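Allotment odds and ends, a thread. Kettle's on, I've had enough of digging, so you're getting my opinions on gloves instead.

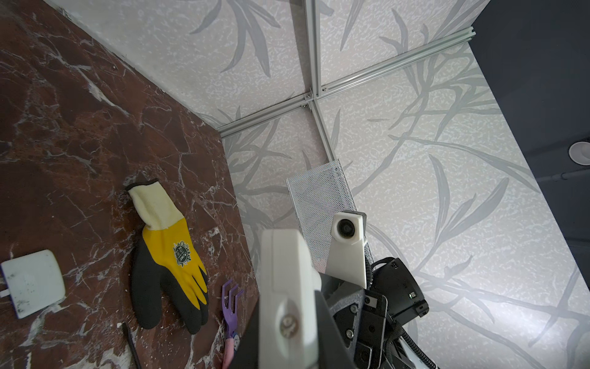
I've got through more gardening gloves this year than in the last three put together, and I blame the brambles along the back path. Cheap cotton ones last me a weekend, leather ones go stiff as toast in the shed. What I keep coming back to is the sort with a knit cuff and black rubbery fingers, like the yellow-backed one lying by the little pink-handled rake. You can pick up a seed label in them!

2/ The cuff matters more than you'd think. A loose one fills up with soil the minute you kneel down, and then you're shaking compost out of your sleeve on the bus home (sorry, number 122 passengers).

3/ Mirjam Moser two plots down swears by her Huveck ones, which go right up to the elbow. Fair enough for roses. I tried them for an afternoon and felt like I was about to deliver a calf.

4/ Washing: cold water, a bit of soap, peg them up by the fingertips. I put a pair on at 60 once in February and got back something that would fit a hamster.

5/ Now, children's rakes. I bought one for my niece and I use it far more than she does. Three tines, light as anything, brilliant for scratching about between lettuces where the big rake just flattens everything.

6/ It won't shift clay, mind. Don't lean on it. For anything heavier I go back to the old Grabner hand fork — ugly, bent, and I'd run into a burning shed for it.

7/ Someone asked where to find small tools that don't cost a fortune. Try the bargain bin at Femlow before the proper garden centre. Everything's in a heap, but I got 6 trowels there for the price of a sandwich and gave most of them away.

8/ Annelies Bühler has just messaged to say I still owe her a trowel. I do. It's somewhere under the courgettes, I'll have a look on Monday if it stays dry.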